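Workshop notebook, December, started just after 8 in the evening

Right, the hallway bench. I said I'd write this up properly because Tia asked what I'd done about the wobble and I couldn't remember, and that was only a fortnight ago!

The bench is the old pine settle from the Wurnport sale, the one with the lift-up seat (lot 1189, the sticker is still underneath and I'm leaving it). It's going in our front hall for Christmas, under the coat hooks, with the wreath above it and some greenery along the back. I want it looking like it has always lived there, so no bright white paint, and no stencils either, sorry Elsie.

Got the last of the brown varnish off the seat this afternoon. Scraper first, then 120 grit, then 180. The arms are still sticky in the corners and I've given up on them for today. There's a lovely old burn mark near the left arm, about the shape of a flat iron, and I sanded round it very carefully and then wondered why, as the cushion will be sitting on top of it.

The wobble: back right leg was short. I glued a slip of oak on the bottom and planed it down until the bench stopped rocking on the workshop floor. Then Barry pointed out that our hall floor is nowhere near level, so I may be doing it all again at home. He's lending me his wedges. (Barry, I still have your small clamps too, they're in the biscuit tin.)

Paint. I tried three samples on the inside of the lid, all from the Camum chalky range. The grey-green went very minty under the strip light, the cream was far too yellow next to our tiles, and the third, a sort of muddy olive, I liked straight away. Two thin coats, 28 minutes between them, which was too soon and it dragged a bit at the front edge. Leave it a couple of hours next time! Imogen thinks a dark wax over the top will hide the drag marks and I'm inclined to let her have a go.
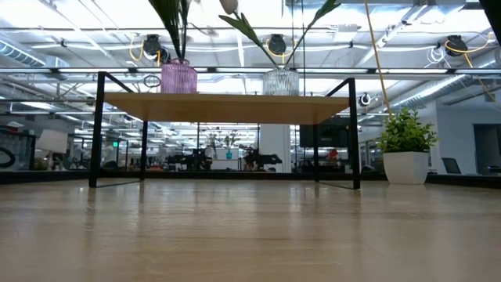
Cushion next. The seat is 37 inches long, so an ordinary bench pad won't do and I'll have to cut the foam myself. I've got enough of the Cikance ticking left from the landing curtains if I run the stripes front to back, and Arwel says he'll do the piping on his machine if I cut the bias strips first. I'm hopeless at bias strips. I may just leave the piping off and tell him I changed my mind.

Still to do:
clean up the arms
dark wax (ask Imogen which brush)
new screws for the hinges, the old ones are chewed
felt pads on the feet
find out whether it fits in Tia's car with the seats down

Greenery I'll cut the day before it goes up, ivy and a bit of bay from the back garden. Last year I did it a week early and it was dropping bits into everybody's boots by the time my mum arrived.

Lid is propped open overnight. Please don't shut it, the paint is still soft on the rim.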